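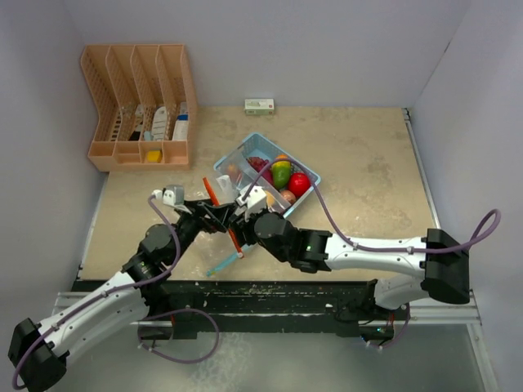
Chapter 4. Costing the cell before you buy the arm

Most equipment budgets start with the arm and stop there. Wrong end. The arm is the easy line, one supplier, one quote, one number to put in the box. Everything that goes with it arrives later and in dribs and drabs: mounting, cabling, cameras, walls, spares, the things the robot is meant to pick up. Take a two-arm bench cell. Two arms, yes, and two grippers. But also the aluminum extrusion they bolt to, the tabletop, the side walls and back wall, a small camera at the wrist, purple cable looping out well past the base on the right-hand side. Then a basket of fake fruit, a file organizer, a sponge, a handled tool for the grippers to hold between them. Every one of those is a purchase. Some are a few dollars. All of them need a line.

By the end of this chapter you should be able to draft a first-pass budget for a small cell, spot the lines that are usually missing, and set a purchase order so the cheap stuff doesn't hold up the dear stuff.

4.1 The three piles

Sort costs into piles before pricing anything. Capital: arms, grippers, controllers, cameras, frame. Consumables: fingertips, cables, props, fasteners, cleaning gear. Labour: assembly, wiring, calibration, training, the hours spent chasing a missing bracket. Students tend to do the first pile carefully, guess the second and forget the third. A finance office will do the reverse and ask you about labour first. Be ready.

Where a thing goes is not always obvious. Is a spare gripper capital or consumable? Depends on your firm's threshold. Ask. Write the answer at the top of the sheet so the next person doesn't have to ask agian.

4.2 A running case: Pallport

We use one case through the chapter. Pallport is a mid-sized parcel handler looking at mixed-item picking. Keerthana Thevar runs equipment planning there and was given the job of costing a trial: two-arm bench cells first, floor equipment only if the trial earned it. Her first draft went up on November 17, 2022. It had 6 lines. The version that was approved in January had 14.

What was added? Mostly small things. Props, for one: soft items, shiny items, cartons, things with handles. Replacement cable. A second wrist camera to keep on the shelf. Freight, which had been left off completely. Floor space, charged internally by the centre that owned the building. A line for electrical sign-off. None of it glamorous, and the arms themselves didn't change at all between drafts.

Her two quotes came from Trustix and Magnusson. Trustix cheaper on the arm, mounting hardware extra. Magnusson dearer, mounting included, delivery in 12 weeks. On the first draft Trustix won easily. On the second they were close enough that lead time decided it. Keep this in mind when we get to comparison tables in 4.5.

4.3 Reach, slack and floor space

A cell takes up more room than its tabletop. Cable needs slack or the arm can't move freely, and slack has to go somewhere. Measure the footprint with the cables on and the arms at full stretch, then add access for whoever has to get a hand in behind. Budget the space you measured, not the space on the brochure. If your organization charges rent by the square metre this is a real yearly cost and it belongs on the sheet.

Walls too. Plain panels are cheap to buy and fiddly to fit, so the labour pile grows a bit when the capital pile hardly moves. Same goes for camera mounts.

4.4 Software and the bits you rent

Pallport took its scheduling package, Flumis, on a yearly licence. Licence fees go in as operating cost, every year, with the renewal month noted beside them. Do not fold them into the arm price to make the sheet look tidy. Somebody will cancel the wrong thing.

Before you go on

Pick any bench cell you have access to, at school or at work. List everything that was bought for it, down to the sponge. Sort into the three piles. Put a question mark beside any price you don't know and leave it there for now, we come back to unknowns in 4.6 when we cover contingency. Bring the list to class, you will need it for the first excercise.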